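Why does wood have stripes?

Run your finger along an old table and you are touching a diary. It was written by a tree, and like most diaries it is mainly about the weather.

A tree gets fatter every year, the same as your uncle, but it does it in a much tidier way. Just under the bark there is a thin layer called the cambium. It is the only part of the trunk that makes new wood, and it gets to work when spring arrives.

Spring wood is made in a hurry. There is plenty of rain, the leaves need water, and the tree builds wide tubes with thin walls to carry it all upstairs. This wood looks pale. By August things have slowed down. The tubes are narrow, the walls are thick, and the wood comes out darker. Then winter comes and the tree stops altogether, without asking anyone's permission.

One pale band and one dark band make one year. Look at the top of a stump and you will see them as rings.

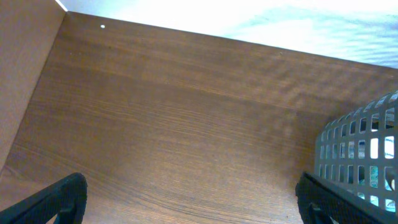 But a plank is long and flat, so where did the rings go? They are still in there. Think of a stick of rock from the seaside. Cut it across and you get circles. Cut it from end to end and you get long lines. A sawmill mostly does the second thing, and those lines are what we call grain.

If the saw goes straight through the middle of the trunk, the lines come out neat, like a school jumper. If it goes nearer the outside, they bend into arches and flames. And if the tree grew a bit crooked, perhaps leaning on a windy hill, the grain may go wavy. Furniture makers charge extra for that. The tree gets nothing.

Knots are the places where branches used to be. The trunk kept growing and swallowed the bottom of each branch, which sounds rude but did the tree no harm.

People who count rings for a living are called dendrochronologists, a word that takes almost as long to say as the job takes to do. Gunhild Holst is one of them. She once counted 309 rings in a beam from a barn at Somness, then counted again and got 309, and was pleased for the rest of the week. The narrow rings were dry years. The fat ones were wet years, when the tree had a lovely time and the farmer probably didn't.

Words to know

Cambium: the thin layer under the bark where new wood is made.
Grain: the pattern of lines you see in cut wood.
Knot: the place where a branch once joined the trunk.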